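Gredton splash pad: read the second page

The parks board voted 4-1 last week to put a splash pad levy on the August ballot, and the yard signs were up before the minutes were. I like splash pads. My kids like splash pads. I still think people should look at the numbers before they fall in love with the drawing.

The drawing came from Wavero, the design firm the district hired in the spring. It shows shade trees, a snack window and a lot of happy families on a very green lawn. The quote that goes with it covers the pad and the pump house. Trees are listed as "future phase." So is the snack window. So, if you read down far enough, is the fence.

Commissioner Nadine Hamdan told the meeting the pad would draw up to 995 visits a week in summer. I asked where the number came from and was told it was based on "similar communities." I asked which ones. I'm still waiting on that.

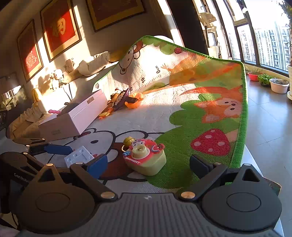 A colorful children's play mat.

Then there's the survey. The district says 90 percent of residents want a splash pad, and that figure is on the mailer in large type. The survey had 553 responses, which isn't bad for Gredton, but the question was whether you would "enjoy more water recreation for families." Who says no to that? It didn't mention a levy, and it didn't mention that the wading pool at Matsuda Park would close to free up staff.

Shadi Twal cast the one no vote. He wanted to wait for the water rate study, due this fall - a fair request for something that runs on water. Garnet Desjardins answered that waiting would mean losing a summer. Maybe so. We lost two summers on the tennis courts and they still puddle.

The levy would run 20 years. Staff say the equipment has a shorter life than that, and I couldn't find a replacement fund anywhere in the packet. Maysoun Hakim in the district office says one is "being discussed."

The full packet is at the front desk of the rec center. Ask for the attachments too, as they're stapled separately. Written comments can be dropped off at the same desk.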